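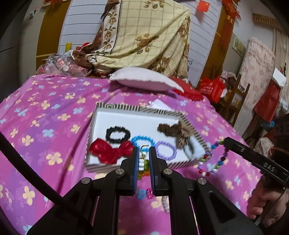
Good practice for home recording starts well before the gripper closes on anything, and this handout covers the rules we hold you to in the practical. Rule one is the layout rule: decide where each thing belongs and write it down. Small soft goods are wonderful teachers of this. Take a striped box on a flowered bedspread, with scrunchies, a red bow and beaded hair ties inside it, and the fingers holding a little stack of hair ties near the front edge. Is a bead strand hanging over the side in the box or out of it? Your written layout has to answer that, because two people labeling the same clip will not agree by luck. (Try it with your neighbor – you'll be surprised how long you can argue!)

## Rules for the layout sheet

- Name every item in everyday words. "Blue beaded tie" is fine, "item B" is no use in July.
- Say what counts as inside. Our course rule: more than half of the item is past the wall.
- Note the surface. Cloth gives and drags in a way a tabletop doesn't.
- Leave the room as it is. Pillows, quilts and bags may stay, but ask the household before anything personal goes on record.

That last point comes from Rhiannon Parry's consent sheet, which you all signed in week one. Please reread it. Consent covers the room as well as the person, and a household can withdraw a session without giving a reason.

## Rules for the grasp
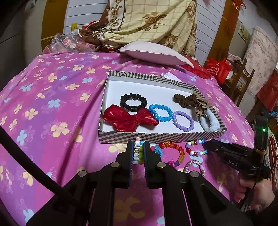 A grasp label describes what is between the fingers at that moment, and it should never describe what you meant to pick up. I love this rule because it sounds so plain and then catches everyone, me included! Elastic bands cling together, so a single close can easily take hold of several. When the jaws have a bundle of white, green and light blue bands plus a short yellow-green coil, the label is "bundle," followed by the colors. Don't write "hair tie" and move on. Sadia Rizvi keeps a running list of approved group words, and "bundle," "stack" and "pair" are all on it.

Other points for this part:

1. Close slowly on anything elastic.
2. Keep the pads square to the item where you can.
3. Watch your cables. A loop that drags across the work area will move light items.
4. If you drop something, leave the drop in. Mark it as a drop and carry on. Dropped items are real data, and I get very excited about good ones.
5. With two grippers, say which one is acting. Left and right are always the operator's left and right.

## Checking each other's work

Every group hands in 200 clips from the 300 it records. You choose which to leave out, but each one left out needs a reason code, and "looked messy" isn't a code. Keyvan Amini will pull eight from each group for a blind second label. If the two labels disagree on the item or on inside/outside, the whole set goes back to you for one more pass.

Reading for next time: the Udetberg notes, sections on soft objects and shared labels. Nima Jalali has the printed copies. Bring your layout sheet, even if it's half done.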